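How Does a Car Know When to Change Gear?

Have you ever sat in the back seat and heard the engine go vroooom, then drop to a low hum, then go vroooom again? That's the sound of a car changing gear, and there's a lot going on under the floor when it happens!

Let's start with the engine. A car engine spins really fast. Even when the car is waiting at a red light, the engine in our test car, the little Vitgate, turns 700 times every minute. If you hooked the engine straight to the wheels, you'd have big trouble pulling away. So cars have a gearbox in between.

If you ride a bike with gears, you already know half of this. Going up a steep hill, you pick a low gear. Your legs whizz around and the bike creeps along, but pushing is easy. On a flat road you pick a high gear, and each push takes you much farther. A car does the same thing! First gear is strong and slow. Top gear is fast, but it's no good at all for climbing out of a muddy field (we tried).
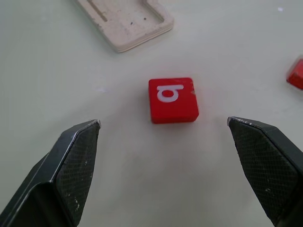 A red block with a white letter on top.

Inside the gearbox are toothed wheels called cogs. Say a small cog with 10 teeth is turning a big cog with 40 teeth. The small one has to go around 4 times to turn the big one just once. The big cog turns slowly, but it turns with 4 times the twisting power (or very nearly, because a bit gets lost to rubbing). Engineers call that twisting power torque. You say it "tork." Great word!

In some cars the driver picks the gear with a stick and a pedal called the clutch. The clutch lets go of the engine for a moment so the gears can swap over smoothly. In an automatic, a computer does the picking. It checks how fast you're going and how hard the driver is pressing the gas pedal, then chooses.

Rigoberto Nava drives the old Gerier rally car up the hill road at Sostmont, and he changes gear 200 times on one trip to the top and back! "I listen to the engine," he told us. "When it sounds busy, I go up a gear."

What about electric cars? Most of them have just one gear for going forward. Electric motors are strong right from a standstill, and they can spin super fast too, so they don't need a whole stack of cogs to help.

Next time you're out for a drive, close your eyes and listen for the changes. How many can you hear before you get to the end of your street?

Words by Faith Nyanda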